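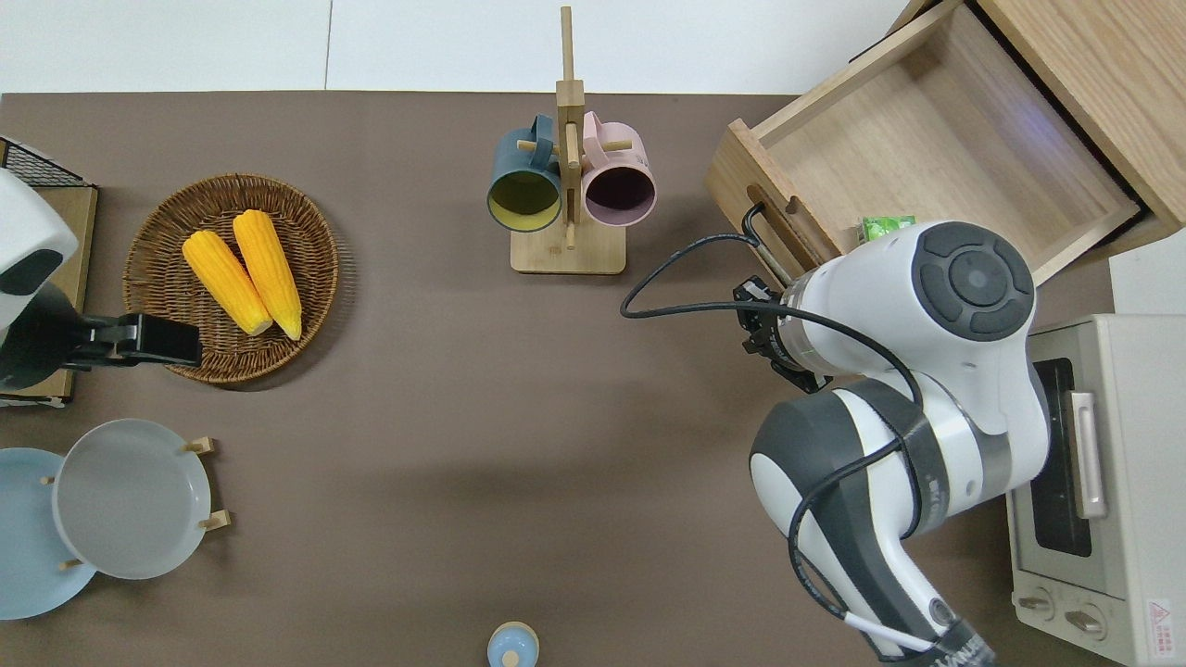 Robots in the break kitchens: questions we keep getting

This page is for everyone who works in the staff kitchens at Traltetdale. It was put together on the employee side, so if you want the upbeat version, Sukprasert has one on the intranet. We update ours when we learn something.

What is being brought in?

Two robot arms from Patinex, working as a pair at one table, doing the small kitchen jobs: putting plates in a rack, hanging up mugs, opening and closing drawers, moving food items from one place to another. The scheduling software is from Esimer. Sukprasert calls the whole thing "kitchen assistance." Our name for it is the arms.

Does it replace anyone?

We were told no. We asked for that in writing and got a paragraph saying there are "no current plans to reduce headcount as a direct result of the trial." Read it slowly. It covers current plans, and direct results, and the trial. It doesn't cover what happens to a position when someone leaves in November and the opening never gets posted. We've asked about that too and will put the answer here if one comes.

The brochure says it does 100 percent of tabletop tasks. Is that true?

It depends on what you call a tabletop task. The brochure has a list, and the list happens to be the things the arms were set up to do. Wiping up a spill isn't on it. Neither is noticing that the milk smells off, or telling the night crew that the oven door sticks. Anybody who has worked a shift in there knows how much of the day goes to things that wouldn't fit on a list.

Is it faster than we are?

Nobody has shown us a comparison we'd trust. The figures in the slide deck started the clock after the table had been laid out and stopped it before anything was checked. We would like to see a timed shift, start to finish, with the setup and the resets included and the person doing the setup counted as labor. A machine that needs somebody to prepare its table is still using somebody's hours.
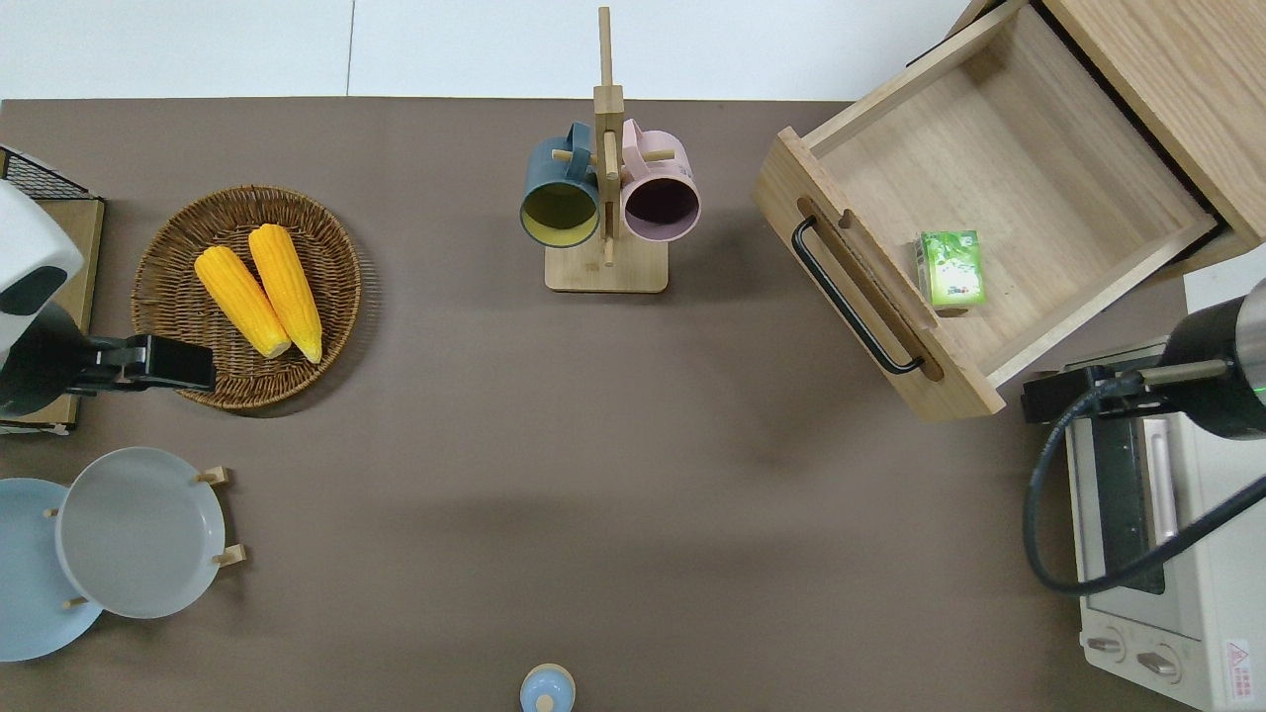 Arben Omerović wrote in to say we're being unfair on this point. My wrists hurt less on the weeks I'm off the dish rack, he says, and if an arm wants to stand there and do plates until midnight it's welcome to them. What I want to know is whether I get the easier work or just get sent home earlier.

That's a good comment and we're leaving it up. The strain from repeated lifting is real. If the arms take on the worst of it and the hours stay as they are, we'd call that an improvement and say so on this page. So far the hours after the trial haven't been discussed with us at all.

Who gets blamed when something breaks?

As things stand, the shift lead signs for the kitchen, and that includes whatever the arms handle. We think this is wrong. A person shouldn't be signing for dishes a machine picked up while they were at the other end of the building. We've proposed a separate breakage log for anything that happens during automated running, kept by Sukprasert and open to staff. They said it was "an interesting suggestion."

Why does everything have to be laid out a certain way now?

People complain about this one more than anything else, and with good reason. The kitchens used to be arranged for whoever was cooking in them. Now there's talk of fixed positions for the racks and the mug stand, with things kept where the arms can get at them.

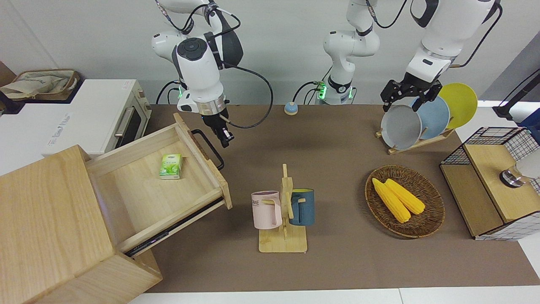 The layout is where you can see whose convenience comes first. We're told the new arrangement is "designed around natural kitchen habits," and we'd like to meet the person whose habits those are. Look at how the table is used. One gripper has its fingers on either side of the gray plate's rim, with the blue and yellow plates standing behind it, and the other is empty over the mat, close to the drawer handle. It's a tidy arrangement if you come down at it from above. Try it standing up, with a tray in your hands and a coworker trying to get past you to the toaster oven. We've asked for a say in the layout of any kitchen that people will still be using, and for the right to move things back at the end of a shift without being written up for it.

Do I have to be trained on it?

If you're on the kitchen rota, yes. The training is in 4 parts and it's paid. Make sure it is entered as paid, as two people had theirs logged as a break. Ask how to stop the arms before you ask anything else, and don't sign the sheet until you've pressed the stop yourself. Watching a video of another person pressing it doesn't count, whatever the sheet says.

Will my job title change?

Possibly. The draft we saw has "kitchen assistant" turning into "automation support associate." Pay stays the same. The duties don't: the draft adds checking the cables, clearing the table, restarting the software and filling in a form whenever the arms stop partway through a task.

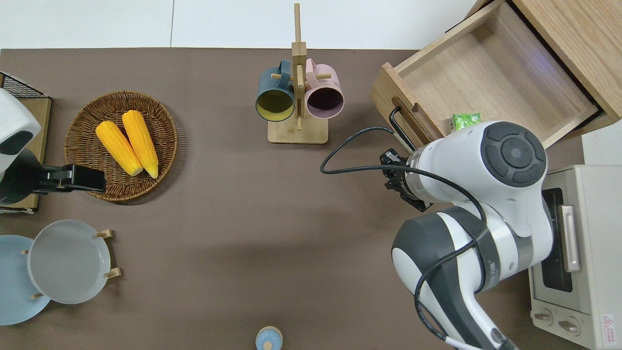 Those are technical duties, or close to it, and they should be graded that way. When Esimer sends its own people to do them, they aren't paid a kitchen rate. Our position is that the title can be whatever Sukprasert likes as long as the grade follows the work. If you're offered the new title, take the paper home and show it to one of us before you sign.

Is the arm recording me?

Ask this in writing, every time, and keep the reply. The answer we have is that any images are used "to improve performance." It didn't say whose performance. We want to know what is kept, for how long, and if it can be used in a disciplinary meeting. Until there is a written no on that last part, assume the answer is yes.

Can I refuse to work next to it?

You can refuse unsafe work, same as always. If the stop isn't within reach, or you haven't had the training, step away and tell the shift lead. Disliking the thing isn't grounds for refusal, much as some of us would enjoy that.

When does the trial end?

The first date has passed and we haven't been given a second. Management says it runs "until the learnings are in." We've asked for an end date, and for staff to see the results before any decision on the other 5 kitchens.

Where do I send a question?

Use the box by the time clock, or catch a rep before 7 in the morning. Sunday crew, please write down which kitchen you're in, as we had a note last week about a drawer and still don't know where it is.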